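Stoneware (dinnerware)

Stoneware is a kind of ceramic used for plates, bowls, mugs and baking dishes. It is fired at a higher temperature than earthenware, and the clay becomes dense and nearly closed to water, even in the parts that carry no glaze. In home kitchens it stands between earthenware, which is lighter and chips more easily, and porcelain, which is thinner and whiter.

Name and related terms

The word refers to the hard, stone-like body of the fired clay. In shops the name is used loosely. Some sellers write stoneware on any heavy plate with a speckled glaze, including plates that are in fact earthenware. A buyer can look at the foot ring, the unglazed circle on the bottom. On stoneware it is usually grey, tan or brown and feels smooth or slightly sandy. A drop of water placed on it should stay on the surface for a good while. On earthenware it goes in quickly and leaves a dark spot.

Production

Most stoneware for the table is made by pressing, by casting liquid clay in plaster molds, or on a potter's wheel. Flat plates are difficult on the wheel, and many small potteries press them and throw only the bowls and mugs. After drying, the pieces receive a first firing, then the glaze, then a second and hotter firing. Some factories glaze the raw clay and fire only once.

The pieces shrink in the kiln. For this reason two plates from one set can differ slightly in width, and a stack of hand-made bowls rarely sits perfectly straight. The maker Bakalis sorts its plates by width after firing and sells the uneven ones as seconds.

Glazes

Glazes are glossy, satin or matte. Glossy glazes are the easiest to clean. Matte glazes are popular in restaurants, but many of them show grey lines from knives. These lines are metal left behind by the cutlery - the glaze itself is often not damaged - and a mild cleaning paste normally removes them. The ceramist Michalis Michailidis, who designed the Drerex line of dinner plates, used a matte glaze on the rim and a glossy one in the center, where the knife works.

Use and care

Stoneware keeps food warm longer than thin porcelain, especially when the plate was heated before. Most modern pieces may go in the dishwasher and the microwave, but the mark on the bottom should be checked. Pieces with metal decoration should not be put in the microwave.

Sudden changes of temperature are the most common cause of cracks. A cold dish should not go from the refrigerator into an oven at 200 degrees Celsius. Plates are best stacked with a sheet of felt or paper between them, as a rough foot ring can scratch the glaze of the plate underneath. A stack of more than 10 heavy dinner plates puts much weight on the lowest one.

Sets and open stock

Stoneware is sold in boxed sets or as open stock, that is, piece by piece. Open stock costs more at the beginning, but a broken bowl can be replaced alone. The Homus pattern by Storetti was sold first as a set of 21 pieces and later as open stock, with 57 different shapes in the catalog. Makis Fragkou, a collector of the pattern, separates the early pieces from the later ones by the stamp, which changed from brown to black.

See also

Earthenware
Porcelain
Bone china
Foot ring

This page was last edited on 2024-06-10.
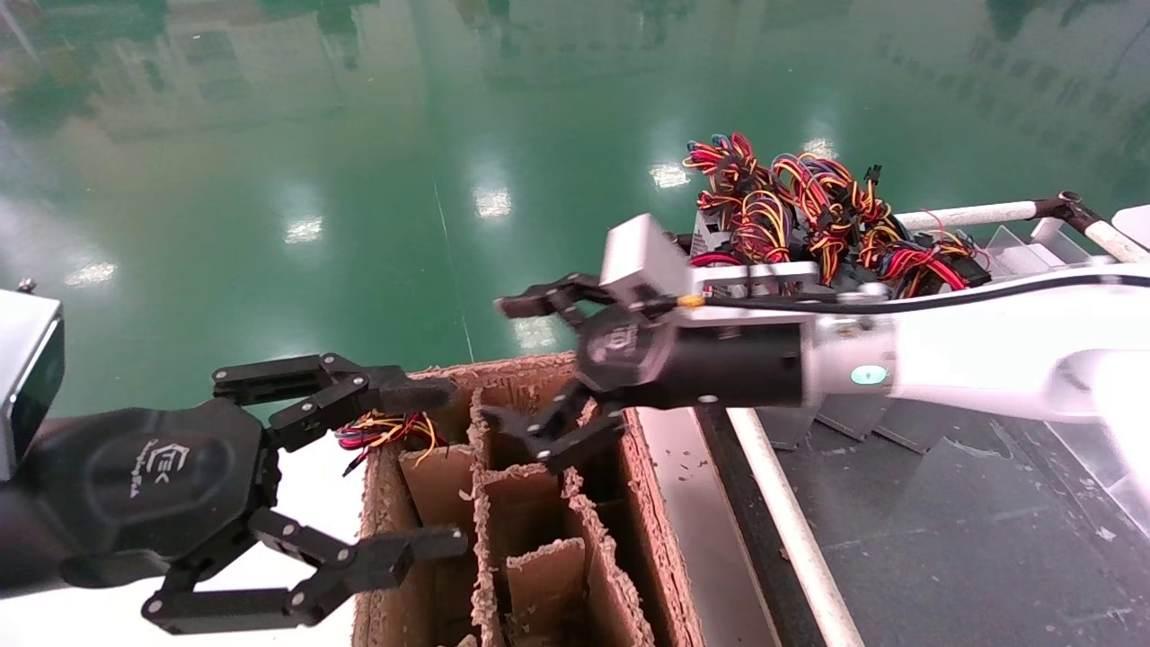

Open cardboard box with compartments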